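Re: [jellulville-watch] Missing inspection reports for the Novodell site
From: Wulan Hutapea
Date: 27/06/2025

On the question of the annual reports, I have an answer of sorts, and it is longer than I wanted it to be. The original message is quoted first for those who joined the list after it went out.

> I was trying to look up the contractor inspection reports for the
> Novodell waste storage site and the page is gone. The old link goes
> to the front page of the state department's website. The search box
> finds the press releases but none of the reports themselves. I also
> tried the reading room page and it lists the titles with no links.
>
> Does anyone know if these were taken down on purpose? I need the one
> that covers the drum storage building. The public comment period on
> the permit renewal refers to it by name, and I don't see how people
> in Jellulville are supposed to comment on something they can't read.
>
> Also, does anyone have copies of the older ones? I only ever saved
> two and one of them is missing the appendix.
>
> Michiels

I called the department's records office on this in May and again last week. The first person I spoke to did not know the reports had ever been online. The second did, and said that the documents section was being moved to a new system and that anything over a certain size was left out of the first round. She could not tell me what the size limit was. She also could not tell me when the second round would be, or whether there was a schedule for it.

I asked whether the move was the only reason. She said as far as she knew it was. I asked for that in an email and she sent one, two sentences long, which I have saved. It says the reports "remain public records and are available on request." It doesn't say they will go back on the website. I would not read too much into that either way, but it should be noted.

So I made a written request. I asked for all the inspection reports on the Novodell site with their appendices, in electronic form, and I asked for a waiver of fees on the grounds that the permit renewal is open for comment. The waiver was denied. The estimate they sent was for 2,000 pages at the paper copying rate, although I had not asked for paper. I have written back on that point. If they insist, we could narrow the request to the storage building and the groundwater sections, and that should bring it down to under 1,000 pages. I would like to hear from people on the list before I narrow anything, because once we do that it is hard to go back and widen it.

What we have in hand at the moment:

Reports from the last 4 years, complete, with appendices. These were downloaded before the page went away and I have checked that the files open.

The one before those, main text only. This may be the same file Michiels has. The appendix is where the drum counts are, so it matters.

Anything earlier than that is on paper, in two boxes at my house. They came from the old citizens' group when it closed its office. I have been going through them in the evenings in the spare room. Some are bound, some are loose pages held with a clip, and a few have pages out of order. I am not going to scan anything until I know what is there. The boxes also hold a lot of meeting notices, which I am setting aside, and newspaper clippings, most of them without a date.
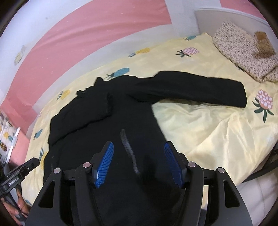
Spare room, black top laid out on the bed.

On the content of the reports, for those who haven't read one. Each has a summary with a rating for every area (storage, monitoring, training, emergency planning and so on), then a section on each area with the findings, then the contractor's response. The summary is what gets quoted in the press release. The findings are more useful. In the most recent report the storage area was rated "satisfactory" and the findings under it list 12 items, among them labels that could not be read, a floor drain that was not on the drawings, and an inspection log with missing weeks. The contractor's response says all of them were closed. It doesn't say how, and for the floor drain it only refers to a work order number.

I have asked for that work order as a separate request. A small request for a single document usually moves faster than a large one.

Two other things came up while I was looking.

First, the groundwater data. There is a well at the south fence that was sampled every quarter until the Umik contract started, and after that it appears in the tables only once a year. There may be a good reason for this. The permit allows a change in frequency if results stay below a certain level for long enough. But a change is supposed to be requested in writing and approved in writing, and I have not found either letter. If anyone has the correspondence file from that time, please look for anything with the word "frequency" in the subject line. The letters were probably sent by the previous contractor, so search under both names.

Second, the comment deadline. The notice for the permit renewal says comments must be received by the closing date, and it gives only a mailing address. The web page for the same notice gives an email address and says "sent by." These are different things. I asked which one is right and was told to follow the notice. I would send comments by mail and by email both, and keep the receipt.

I also think we should ask for an extension of the comment period. The argument is simple: the draft permit cites the inspection report in three places, and the report can't be had without paying for it and waiting. The department has granted extensions for less. I wrote a draft letter, a page and a half, and will send it to anyone who writes to me off the list. Please don't forward it until it is final. Last time we had two versions going around and the department answered the wrong one.

To the point Michiels raised about whether this was done on purpose: I don't know. The same thing has happened with the reports for at least one other site in the state, where nothing is up for renewal, so it may be just what the records office says it is. On the other hand the press releases were moved over with no trouble. I would keep the letter to what we can show, namely that the documents were there, that they are not there now, and that the public notice depends on them.

Copies. I can put the complete files on a memory stick for anyone who wants them. They are too big for this list, and the list archive strips attachments in any case. If someone has web space where they could sit for the long term, that would be better. It should be a place that won't disappear when one of us stops paying for it. The Jellulville library said they would take a printed set for the local history shelf, but they don't have the staff to host files.

If you have any of the older reports, please reply with the year and the number of pages before sending them. The page count is how I can tell whether the appendix is there. If the cover page has a stamp on it, give me the wording of the stamp too. Some went out as drafts first and the numbers in the drafts are different from the final ones.

Michiels, could you tell me which report your copy without the appendix is? And does it have the fold-out map of the storage building? Mine has a page number for it in the contents and no map.

Wulan Hutapea

--
To leave this list, send a blank message with "leave" in the subject line.
Replies go to the whole list unless you change the address.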